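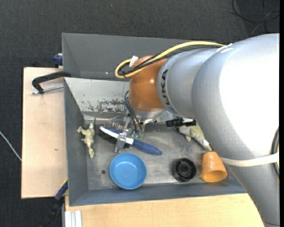
The arm over the sorting bin, with a brush, a blue bowl and an orange cup among the items inside.

Josefina Herrera spent most of April teaching a robot arm to pick things out of a metal bin. She works in the handling lab at Folley, where operators steer the arm by remote control and the recorded movements are used to train it.

"You drive it the way you'd like it to drive itself," she said. "If you dither over a cup, it learns to dither over a cup."

Her group has recorded 1,358 picks. Roughly 900 were kept. The others were thrown out, mostly for hesitation or for a grasp that started well and slipped on the lift.

I asked which objects give operators the most trouble. Herrera named brushes first.

"The handle is easy to hold, but the weight is all up in the head, so it swings. I go for the neck. Some of our people grab the handle anyway and we keep those too, if they work."

Cups are a matter of how they land. One standing up can be taken by the rim. One on its side may roll when a finger touches it, and the operator has to decide whether to chase it or back off and come in again.

Tonantzin Hinojosa, who trains new operators, has them start by guiding the arm by hand before they touch the controller. "They feel where the joints run out," she said. "On a screen you don't feel that, and you drive straight into the wall of the bin."

She limits a session to 24 picks. After that, she said, people get sloppy and stop looking at the wrist cables.

Did the arm learn anything she hadn't shown it? Hinojosa thought about it. "It nudges things away from the wall before it picks them. A few of us did that without talking about it. I had to go back through the recordings to find out who."

The next round will use the same bin with softer toys. Herrera wants 700 more picks before they train again.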